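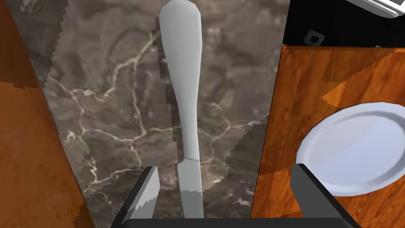 The gripper over a table knife in Hirura, Grukent's simulated kitchen, with a plate to the right.

Setting the table in software

At Grukent's open day in Puvidmont, the hardware took up one corner of the hall and the simulator took up the rest

The table knife is a bad object for a two-finger gripper. It is flat, so there is little to hold on the sides. It is long, so a grasp taken too far from the middle lets one end swing down. It usually lies on a hard surface, which means the fingertips have to come down almost to contact before they can close on anything. A mug forgives an error in height that would drive the fingers straight into the counter if the target were a knife.

Grukent has built its spring demonstration on that problem. The company opened its Puvidmont workshop to visitors on a Friday in April, with doors at nine and the last demonstration late in the afternoon. Most of those who came were integrators, catering equipment buyers and students from the technical college. The program promised a robot that lays a table. What it delivered for much of the morning was a row of monitors showing a simulated kitchen, with an engineer at each one and a chair for anyone who wanted to ask questions.

The simulator is called Hirura. It has been in use at the company longer than the arm it now drives, a bench-mounted six-axis unit called Leone. Both were developed in the same building, and the same control code runs on both. The policy that chooses the motions receives a camera view and the joint positions, and returns a small displacement for the gripper and a command to open or close it. Whether those inputs come from Hirura or from Leone makes no difference to the format.

"We tried keeping two code bases," said Iddrisu Atinga, who runs the simulation group. "One for the bench and one for the screen. They drifted apart in a month, and then every failure on the bench turned into an argument over which version was wrong."

Atinga's station showed the view from a camera mounted behind the gripper, looking out past the fingers. It is an awkward point of view for a person. The fingers fill the lower part of the screen and hide whatever lies directly beneath them, and there is very little sense of height. For a policy that has to line up two fingers with a thin object, it has one large advantage: the position of the fingers in the view hardly changes, so the error between gripper and target can be read more or less straight off the screen.

The rendering is plain. Handles are made of a modest number of flat faces, metal is a patchwork of light and dark gray, and the join between marble and wood runs in visible steps. Several visitors remarked on this, and one asked whether better graphics were on the way. Atinga said they were not. Rendering takes time, and the group would sooner spend that time on more attempts. Counter and table textures are swapped from a library during training. His view is that a policy that has seen a knife on many surfaces, all of them crude, will hold up better on an unfamiliar counter than one that has seen a single surface done beautifully.

He had evidence for part of this. The texture library currently holds 215 surfaces, among them stone, wood, laminate and a set of flat colors. Stone with strong veining turned out to be the most useful group for cutlery. A pale vein crossing a gray surface looks a good deal like the edge of a blade at low resolution, and early versions of the policy would sometimes go for the vein. Training on more veined stone removed most of that behavior. A brushed steel counter still causes trouble, and he did not show it.

The contact problem

Appearance was the easier half of the discussion. The harder half concerned contact, and that was handled at the next station by Gualtiero Fabbri, a mechanical engineer who joined Grukent from a packaging machinery firm and who has little patience for talk of robot intelligence.

Fabbri's position is that a simulator can be wrong about color and still be useful, but if it is wrong about friction it teaches bad habits. He demonstrated with the knife. With the friction between fingertip and handle set too high, the policy learned to grab one end and lift. The knife stayed level in the simulator as if it had been glued. On the bench, the same motion produced a knife hanging blade-down from the fingertips, and then a knife on the floor.

His fix was unglamorous. The group measured the torque at which a knife begins to rotate in Leone's rubber-faced fingers, repeated the measurement for 12 patterns of cutlery, and fitted the contact model to the results. The value used in training is then varied on either side of the fitted one. Policies trained this way move toward the balance point before closing. They do it without being told where the balance point is, and Fabbri was careful to say that this is a consequence of penalizing drops and should not be taken for an understanding of levers.

The second contact issue is the counter itself. In Hirura, a finger that presses into marble meets a stiff spring. On the bench it meets marble, or whatever Leone's table has been topped with that week, and the force rises very quickly. Grukent limits it in two ways. The arm controller caps the downward force regardless of what the policy requests, and the fingertips are mounted on a short compliant slide. The slide adds a little vertical give, enough to let the tips touch down and stay in contact while they close. Without it, Fabbri said, the policy hovered. It had learned that touching the counter was expensive and preferred to close on air.

A visitor from a catering supplier asked why the company did not simply use a magnet. Fabbri replied that some stainless cutlery responds poorly to magnets, that a magnet collects everything near the target, and that the purpose of the exercise was a gripper that could also handle the plate. The visitor wrote this down.

On the bench

Leone ran at eleven and again at three, behind a clear guard with an interlocked door. The task was a single place setting: plate, knife, fork and spoon, moved from a side tray to a mat. Operators shuffled the tray between runs, and visitors were invited to do it themselves, with the condition that cutlery should lie flat and not be stacked. That condition matters a good deal. Overlapping cutlery is outside what the current policy was trained on, and Grukent said so on the information sheet.

The morning session went at a deliberate pace. A full setting took 37 seconds from first movement to last release. A trained waiter would need a fraction of that, and the comparison was made by several people in the audience. The arm's speed limit was set low for the public, although Atinga said that removing it would save less time than might be expected. Much of the delay is in the approach, where the policy makes a series of small corrections above the object before committing to the descent. These pauses look like hesitation. In the log they appear as a string of displacements, each smaller than the last, with an occasional reversal.

The plate went down first and caused no difficulty. The gripper takes it by the rim, with one finger above and the other below, after sliding it a short distance over the edge of the tray. The fork and spoon followed. The knife needed a second attempt in two of the morning's runs. In both cases the fingers closed slightly out of line with the handle, the knife turned as they met it, and the policy opened, backed off and tried again from the new position. Recovery of this kind was trained in Hirura by disturbing the object at the moment of closing.

The afternoon was less tidy. Sun had come through the roof lights and lay across part of the tray, and the policy repeatedly approached a point beside the spoon. After the fourth failed attempt the operator stopped the run, lowered a blind and restarted. The remaining runs finished normally. Atinga noted that Hirura models several lamps and a general ambient level, but no hard-edged patch of sunlight moving over the work area. It has been on the list for some time.

What is for sale

Nothing shown on the day is a product yet. Grukent intends to offer Leone with the compliant gripper to research kitchens and training schools first, with Hirura licensed separately. Prices were not given. The company was more open about support: a customer adding its own cutlery will be expected to send samples to Puvidmont, where the rotation measurement will be repeated and a new contact file issued. Fabbri would like customers to be able to make the measurement themselves, and a jig for that purpose was on his bench, with its load cell removed.

The question of washing came up at both sessions. The rubber fingertip faces tolerate detergent, but the slide behind them is not sealed, and the present gripper cannot go near a dish room. A sealed version exists as a drawing. It is wider than the current one, and a wider gripper has trouble placing a knife close to the rim of a plate, so the geometry is being reworked in Hirura before any metal is cut.

Late in the day, with the hall mostly empty of visitors, the stations were still running. On Atinga's monitor the surfaces changed with every new attempt, and the counter at the top right of the screen that tallies drops was left switched on. He plans to add the sunlight next, and then two forks, one lying across the other.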